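Home | Scores | Threads | Archive | About

Print this thread | E-mail this thread

Ekpo Ballot Notes, June 2025

1/ The Utex League hall of fame ballot for next year is set. It has 11 names. Voters may mark up to five. Election takes 75 percent of ballots returned, and a blank ballot counts in the denominator.

2/ Last cycle 841 ballots were mailed. The league reports percentages only on ballots returned, so the mailed figure has no effect on the result. It gets quoted as the base every year anyway.

3/ The top returning candidate is a left-handed starter with 12 seasons, all with Pululance. He finished 11 votes short. His strikeout rate is above every starter already in. His innings total is below all but one of them.
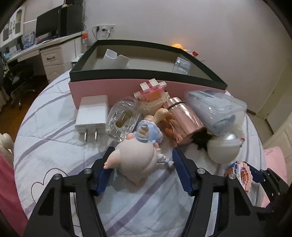

4/ First-year candidates

Two have a case. The shortstop has the defensive numbers and a career on-base mark of .371. The closer has the saves record, but relievers have needed at least three tries in this league.

5/ The five-vote limit matters more than the names. When voters fill all five lines, the sixth-best candidate loses support regardless of merit. Two players dropped off under the 5 percent rule that way.

6/ A proposal to raise the limit to seven goes to the league office in December. It would not apply to ballots already sent.

7/ My estimate – the starter gets in, the shortstop lands in the 60s, the closer in the 40s. I will post a tracker when the first public ballots appear. Anonymous ballots will be left out of it.

Recent items
Stuneo moves its fences in for next season
How the 5 percent rule works
Pululance retired numbers, full list
Utex League schedule changes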